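Talk notes, Gerine small kitchens meetup, April 14, 2019
Slot is 16 min. DON'T run over like last time.

Open with the apartment. Quintana building, third floor, kitchen you can cross in two steps. Ask who has a kitchen smaller than their bathroom. Wait for hands.

First point: most of us don't need more cabinets, we need fewer trips. Every time you move three things to get one thing, that's a trip. Tell the waffle iron story, short version.

Slide 4 - the drawer audit. Everything out on the floor. Keep what you used in the last month, box the rest, tape it, write April on it. Mine had 39 lids and hardly anything to put them on. Pause for laugh, maybe.

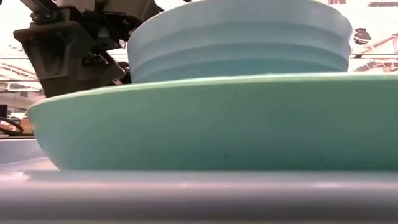 Height is the next thing. People measure the width of a shelf and forget the air over it, so you get one row of mugs and a foot of nothing. Move the shelf pegs before you buy anything!! Then look at what stacks. Bowls that nest, like the pale blue ones, go up on a wide shallow dish and the whole lot takes the floor space of the dish. Heavy stuff low though. Say that twice, somebody always puts the cast iron up top.

Money bit, keep it quick. Tultell quoted me 900 dollars for a pull-out pantry. Didn't do it. Used the gap by the fridge and a rolling cart from the Pirden outlet. Pass round the cart reciept if there's time.

Renters: no drilling slide. Tension rods, over-door hooks, check the lease frist. Skip magnets if short on time.

Last slide is the checklist, leave it up during questions. Water. Get the clicker back from the front desk.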